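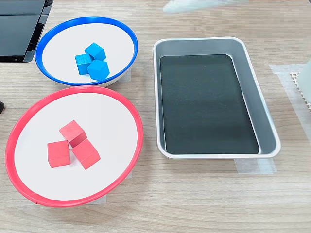 Flavcombe is looking for patient people to help us compare two grippers this August at our Ridgeway workshop. You'd sit at a wooden table, guide an arm through sorting small coloured cubes between bowls and a tray, and tell us how each gripper felt to use. No experience needed - we'll show you everything, and there's always tea.
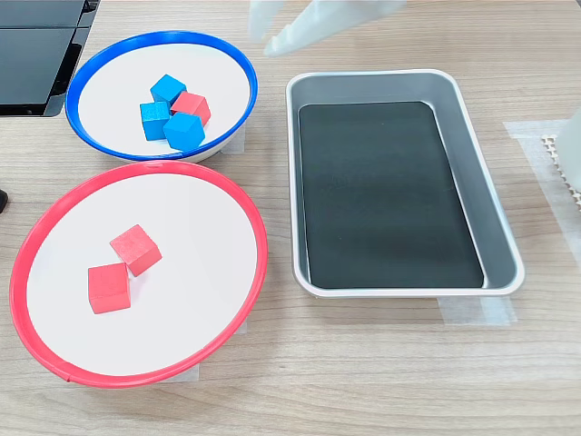
Sessions run 54 minutes and we'd love you to do two, one with each gripper. We pay $200 for the pair, and parking behind the Toton Street centre is free. Write to the Flavcombe front desk by May 30, 2020.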